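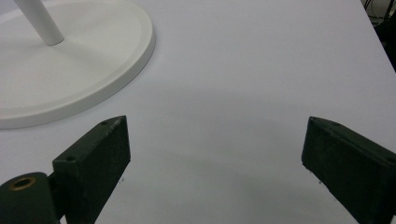

Points, perks and other things I don't want from a spatula shop

I signed up for another loyalty program in April. I knew better. I have a drawer of punch cards from sandwich places that closed years ago, and an email folder named Rewards with 371 unread messages in it. And still, when the checkout page at Kurkeck told me I was "leaving points on the table," I typed in my email like a good boy and made up a password I have since forgotten twice.

Kurkeck sells kitchen stuff. Wooden spoons, turners, dish towels, the kind of salt cellar you buy for other people. The prices are fine and the shipping is quick. I've ordered from them as a guest for a few years and never had a complaint, which makes what follows a bit irritating to write. The store is good. The program glued to the side of it is what I want to talk about. 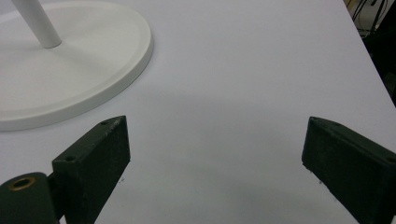

Written by the guy who runs this blog
Home cook, reluctant account holder
May 7, 2026

So, the pitch. You earn points on every order, points become money off, and members get "early access" to sales. The page had a big friendly banner and a small gray link to the terms. I read the terms. I always read the terms now, ever since a mattress company signed me up for pillows.

First thing: points don't count on sale items. Fair enough, plenty of stores do that. Then I went back through my order emails and found that nearly everything I'd ever bought from Kurkeck was on sale. I'd guess most people shop there the same way, because there is a sale going most weeks. So the program pays you for buying things at a price hardly anybody pays.

Second thing: shipping and tax don't earn points either. Also normal. But the counter that runs in the cart, the one that says how many points this order will get you, includes them until the very last screen. I watched the number drop between the cart and the receipt. When I wrote in, a polite person told me the cart figure was "an estimate for your convenience." My convenience! I wasn't the one who put it there in green.

Third thing, and this is the one that got me to sit down and write: the points run out. They don't tell you that on the banner. If you don't place an order for a stretch, the whole balance goes to zero, and the reminder email comes with a coupon code that only works on full-price items. Do the math on who that's for.

I had 1,633 points when I checked last week. It looks like a lot. It's a number with a comma in it, and I'm sure that was somebody's idea. In real money it came to less than the cost of shipping a single spoon, and I couldn't use it toward shipping.
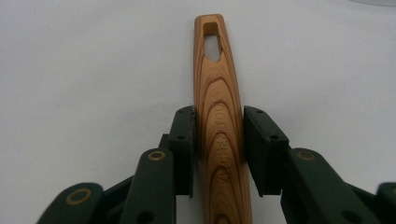

The grain on this one is nice, I'll give it that.

I asked for other people's experiences in the comments of my last post and got an earful. A few of you like these programs and said so. One reader saves up all year and does her holiday shopping with the balance, and good for her, that's exactly how it's supposed to work. She also buys at full price without blinking and orders from the same store every month. She was going to do that anyway. The discount is a thank-you for a habit she already has, and I have no quarrel with it.

What bugs me is the other thing, where the program tries to make the habit. I noticed it in myself. Two weeks after joining I was looking at a bench scraper I did not need (I have a bench scraper, it's a flat piece of metal, they don't wear out) since it would have pushed me up to the next tier. The next tier has a name. I'm not going to repeat the name. It involves the word "family."

Several people wrote to say I should try Trisotach, the app that keeps all your store cards in one place and nags you before anything expires. I tried it for the length of one weekend. It wanted my location, my contacts, and permission to read my receipts. In return it told me I had an unused reward at a gas station in a state I don't live in. It's possible I set it up wrong. It's also possible that an app that's free to use and wants to read my receipts is mainly interested in my receipts.

A reader also mentioned Tsai, a tea and housewares shop I'd never ordered from, as the one that does it right. I went and looked. Their whole program fits in one paragraph. You get a straight 5 percent back as store credit, on everything, sale or no sale, and the credit doesn't expire. You can check out as a guest and claim it afterward with the order number. I kept hunting for the catch. The best I could come up with is that their prices run a little high on the basics, so maybe the 5 percent is baked in and you're getting your own money back with a bow on it. I placed one small order to test it and the credit showed up the next morning. I'm still suspicious, but I'm suspicious and I have store credit.

Compare that with the outlet at Zoltulthorpe, where I went in person last month because I wanted to hold a pan before paying for it. The register won't finish a sale until you've said no to the program 4 separate times. No to the card, no to the app, no to the text messages, no to the emailed receipt that signs you up for the texts. I felt bad for the kid ringing me up. He had to read every one of them out loud and there was a line behind me.

I think the thing these stores have talked themselves into is that a customer who registers is a loyal customer. I've bought from the same hardware store since I moved here and I've never given them so much as a zip code. I go because they have the washers in little drawers and they let you buy one. If they started a points program I'd probably keep going, but I'd be a little sad about it.

To be fair to the stores for a second. Small shops pay a lot to get found online, and a person who comes back directly, without clicking an ad first, is worth real money to them. I get it. I would like that money to stay with the shop too. If the message were "order from us directly and we'll knock some off, because it saves us the ad," I'd take that deal every time and I wouldn't need a tier. Just say the number. A discount I can see is worth more to me than a bigger one I have to raise like a houseplant.

A few of you asked if I'd cancelled the Kurkeck account. I tried. There's no button. You have to email them, and then they email you back to ask if you're sure, and they list the points you'll lose. I was sure. That was nine days ago and I'm still getting the newsletter, which this morning had the subject line "We miss you already." I don't know if that's the system working or the system broken.

I'll keep buying from them as a guest, by the way. The towels are good. I'm aware this weakens my argument.

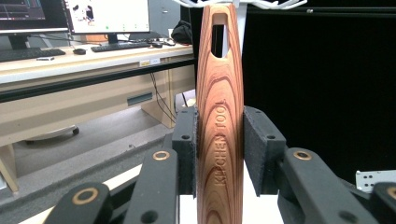
What I check before I sign up for anything now

Does the reward work on sale prices? If it doesn't, I look at my last few orders and see how many were full price. The answer has saved me a lot of passwords.

Do the points have an end date, and where is it written? If it's only in the terms, I figure they'd prefer I didn't know.

Can I turn points into plain dollars in my head without a chart? If I need the chart, I'm out.

Is there a way to delete the account without talking to anyone? I now look for this before I register, the way you look for the exit in a movie theater. It's usually under Privacy, and usually at the bottom.

And would I be buying this today if there were no program at all? I left the bench scraper in the cart, and Kurkeck has emailed me about it three times.

I'm going to check back on the Tsai credit in June to see if it's still sitting there like they said. If it's gone, you'll hear about it. Comments are open, you don't need an account.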